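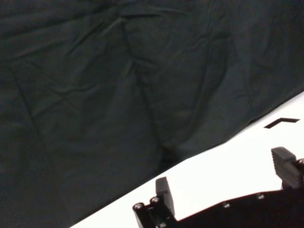 FOLDERS AND PRESSERS WANTED, linens room, Manden building

Posted 10/17/22

Hi all, quick one because we are short handed and the big orders are already in. Paquette rents and launders table linens, drapes and plain dark cloths for halls, schools, small theaters, that kind of thing. We need people to fold. Also press, also check for stains and pulled threads, but mostly fold.

How many: 2 evening spots, plus a list of people we can call for busy weeks. If you did a shift for us in September you do not need to apply again, just email and say you're still up for it.

Where: upstairs at Manden, the linens room. White tables. Use the side door, the front one is for deliveries and gets locked after lunch.

Hours: 15 a week to start. Evenings, 4 to 9 or 5 to 10, you pick one and stick with it. More hours before the holidays if you want them. If you don't, fine, say so early.

What the work is

Cloths come up from the dryers in bins. You take one, lay it out flat on the white table, look it over, smooth it, fold it, stack it, tag it. Then the next one. The dark ones are the ones that take the time. Charcoal and black, they look fine until you get them out flat and then there's every crease and bit of lint going. You smooth from the middle out toward the edges, both hands flat. Don't yank the corners, that just moves the wrinkle someplace else and pulls the hem.

If a crease won't go by hand it goes in the press pile. Do not fight with it. We had someone last year spend most of a shift on one drape, very sweet person, but no.

Folding is half, half again, then thirds. Edges meet. Hem on the inside. We'll show you, it takes an evening to get it in your hands and a week to get fast. A good pace is 40 cloths a shift counting the checking. Nobody is timing you the first week.

Other bits of the job:

wiping the tables down before the dark cloths come out and again after
lint rolling (lots)
writing tags so that another person can read them
carrying stacks to the racks, down one flight if the elevator is being itself
emptying the dryer filters, everyone takes a turn

Who we want

Someone who can stand for a few hours. Careful hands. You don't have to have done laundry work before, plenty of us hadn't. Being able to tell a charcoal from a black under bright light is a real help, we get them mixed up and the customer always notices. If you sew even a little, tell us, there are hems to be fixed and that pays extra per piece.

Must be 18 or over for the press. Folding only, 16 is ok with a parent's signature.

No perfume or hand cream with scent on shift please. It stays in the cloth. Short nails or gloves, we have gloves. Bracelets off, they snag.

Pay

162 dollars a shift for pressers. Folders start lower than that, Maya will go over it with you on the phone as it depends on what you can do. Paid every other week. Bus pass covered once you've been here a month. Coffee is free and it is not great. Food stays in the break room, no drinks near the tables, not even water with a lid. We've tried it.

Trial shift

Everyone does one paid trial shift before we decide. You will get a bin of mixed cloths, some small, some drape size, and you'll work next to one of our regular folders. Wear light shoes you can stand in and a top that doesnt shed. No fleece!! Fleece plus a dark cloth is an hour with the lint roller.

We let you know within a couple days either way.

How to apply

Email or drop a note at the side door, attn. Maya Hourani. Put FOLDING in the subject line or it goes in with the customer stuff and gets lost. Tell us:

your name and a phone number you pick up
which evening hours you want, 4 to 9 or 5 to 10
any days you can never do
whether you've used a flat press
sewing yes/no
when you could start

No resume needed. A few lines is plenty. If you have a reference from any job at all where you handled fabric, cleaned, packed, stocked, send it along, otherwise don't worry about it.

Questions about the press or the heavy drapes go to Sotiris Kourkoulas, he runs that side and he's in most afternoons. Questions about pay and hours to Maya. Please don't call the front desk, they will only pass you to one of us anyway.

Note on the Tolon order: it's nearly all large dark cloths and it goes out as one load, so whoever starts first will be on that. Good way to learn, you'll see a lot of wrinkles. We would like the new folks in before it lands so sooner is better then later.

We'll keep the ad up until both spots are filled. If you can read this they're still open.

Paquette linens, upstairs at Manden, side door, ring twice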